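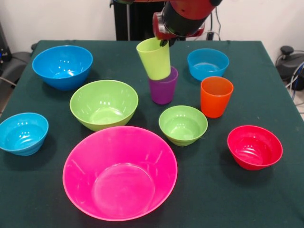 Buntes Geschirr: Schüsseln und Becher zum Stapeln

Version vom 2021-09-19, gepflegt von Kaj Holst und Þórarinn Bach

Worum geht es?

In dieser Sammlung dreht sich alles um Plastikgeschirr und die schöne alte Frage, was wo hineinpasst. Schüsseln in mehreren Größen, dazu konische Becher, alles kräftig gefärbt: Lila, Orange, Limettengrün, Pink, Rot und mehrere Blautöne. Wir haben beim Zusammenstellen gemerkt, wie viel Spaß so ein simples Thema macht, und hoffen, dass es euch genauso geht!

Inhalt

245 Szenen, aufgeteilt in zwei Ordner:
becher/ – Becher ineinander stapeln (100 Szenen)
schuesseln/ – Schüsseln nach Größe ineinander setzen (145 Szenen)

Zu jeder Szene gehört eine kurze Textdatei mit der Reihenfolge von unten nach oben, zum Beispiel "lila, limette". Steht dort nur ein Strich, ist nichts gestapelt.

Das Geschirr

Gestapelt wird auf einem dunkelgrünen Tuch. Darauf heben sich selbst die Blautöne gut ab, und die Teile rutschen weniger als auf der blanken Tischplatte (die hatten wir zuerst, es war ein einziges Geklapper).

Kleine Schüsseln mit geriffelter Außenwand und große glatte Schüsseln führen wir getrennt. Bei den Bechern zählt nur die Farbe, denn die Form ist dieselbe. Gerade die Becher sind wunderbar knifflig: Setzt man sie leicht schräg an, verkanten sie gern, und der Stapel steht schief. Solche Fälle sind mit "schief" markiert und ausdrücklich erwünscht.

Bekannte Macken

Glänzendes Plastik spiegelt das Deckenlicht, deshalb gibt es auf vielen Teilen weiße Glanzstellen. Limettengrün kommt bei Bechern und Schüsseln vor, also bitte immer Farbe und Form zusammen angeben. In über 50 Textdateien heißt Türkis noch "hellblau". Das räumen wir bis November auf.

Mitmachen

Neue Farbkombinationen nehmen wir sehr gern! Pro Beitrag bitte mindestens 3 Szenen und die Textdateien gleich dazu. Fragen zur Benennung beantwortet Kaj, um die Ordner kümmert sich Þórarinn.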